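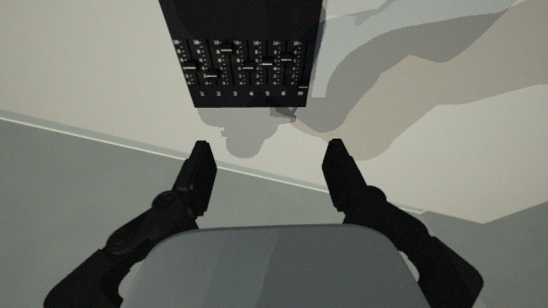

Chapter 4
The Family Meeting

Before you start

You'll need your notes from Chapter 2 on first phone calls, and the blank meeting form at the back of the book. If you skipped Chapter 2 (people do, I've taught this course long enough to know), go back and read the part on taking down names, as I'm going to assume you've done it.

By the end of this chapter you should be able to arrange a meeting with a bereaved family, run it without turning it into an interview, come away with enough to write a tribute, and deal with the usual sorts of disagreement. We won't write anything yet. Writing is Chapter 5, and I'd ask you to resist drafting until you get there, even in your head on the drive home.

4.1 My first one

I was given my first family by Duangjai Sriwong, who trained me and who had decided I was ready a good month before I had. It was March, it was raining, and I'd written out 17 questions on a sheet of lined paper. I was very proud of those questions! Where was he born, where did he go to school, what was his first job, and on and on through the man's life in strict order, as though I was filling in a passport application.

His name was Fitzgerald Strickland. His widow answered everything I asked, politely, in short sentences, and his son looked at the carpet. I got to the bottom of the sheet in well under an hour, and I had his whole life in dates and there wasn't a thing in it I could have read aloud. Then I put the cap on my pen and said something about the rain, and Mrs Strickland said, oh, he'd have been out in this, he'd have been out there with his blessed gutters. And off they went, the pair of them, talking over each other and laughing about gutters and ladders and a neighbour's conservatory, and I sat there with the cap on my pen because I didn't dare take it off again.

I wrote it all down in the car afterwards. The gutters went into the tribute and so did the conservatory. Very few of the dates did.

I still take a list with me, by the way. Mine is much shorter now and it stays in the folder unless the talk dries up.

4.2 What the meeting is for

When students are asked this in the first week they nearly always say "to collect information". Well, yes, partly. You do have to walk out knowing the full name, the name the person was really called by (often something else entirely), who the close relatives are and how every one of those names is spelt and said. Get that wrong on the day and nothing else you say will be heard.

But the family are doing something in that meeting too. Quite often it's the first time they've all sat down in one room since the death. They've been ringing banks and choosing flowers and finding somewhere for cousins to sleep, and then you turn up and ask what she was like. You may well be the first person to ask. I've had people stop dead at that, and then talk for a very long time.

So leave room for it. I block out a whole morning or a whole afternoon and I never book 2 families on the same day. Montri Kaewkla, whose work you'll come across again in Chapter 9, thinks I'm soft about this and manages his diary quite differently, and his families love him, so take that as one way of working and try it for yourself.

4.3 Where to meet

At their home, if they'll have you. People talk more freely in their own chairs, and the house does half the work: there are photographs on the wall, there's a coat still on the hook, somebody goes off to fetch a box from upstairs. Ask about whatever you're shown. Don't pick things up unless they're handed to you.

Some families would much sooner come to the funeral director's, and you shouldn't press them. The house may be full, or it may be the very last place they want to talk about it. If you do meet on the premises, ask for a room with a door that shuts and a jug of water, and get there early enough to move the chairs. I don't like a desk between us. If there's a desk and it won't shift, I come round and sit on their side.

Meeting by video is covered in 4.8. It can go very well, particularly with relatives abroad, but it does need some planning.

4.4 Who should be there

Whoever the family wants. That sounds simple and it very often isn't, so ask the question on the phone, when you fix the time: "Who would you like to have with you?" Then listen for who gets left out. You're not there to put it right, but you do want to know before you ring the bell.

Children can come if the adults are happy. I give them something of their own to answer and I don't make it a sad thing. Was Grandad any good at cards? Did he cheat? (They always know whether he cheated.)

Watch out for the quiet one. In most families there's one person who does the talking, and you'll be grateful for them, but turn to the others by name every now and then. If someone hasn't said a word by the time you're putting your shoes back on, leave them your number and say you'd be glad to hear anything that comes to mind later. I've had some of the best stories that way, at ten at night, in a text with no punctuation.

4.5 When they don't agree

Sooner or later you'll sit between a brother and a sister who remember two different mothers. She was strict; she was a soft touch. She loved that job; she couldn't stand it. New celebrants try to settle it. Please don't! You weren't there, and they may both be right, what with the years between them and everything that happened in those years.

What you can do is write both down, in their own words, and read them back. "So you remember her as strict, and you got away with murder." Said kindly, that will usually get a laugh, and it may well end up in the tribute just as it stands. Where it's something more serious -- a divorce, a quarrel over money, a child who wasn't spoken of -- say plainly that nothing will be read out that they haven't both seen first. Then keep to it.

Exercise 4A

Work with a partner you don't know well. Take it in turns to talk about a person who matters to you, living or dead, while the other listens without writing. Afterwards, go to separate rooms and write down everything you can remember, using the speaker's own words wherever you can. Swap papers. Mark anything your partner has tidied up, and talk about what was lost when they did it.

Keep your papers safe, as you'll want them for the first draft in Chapter 5.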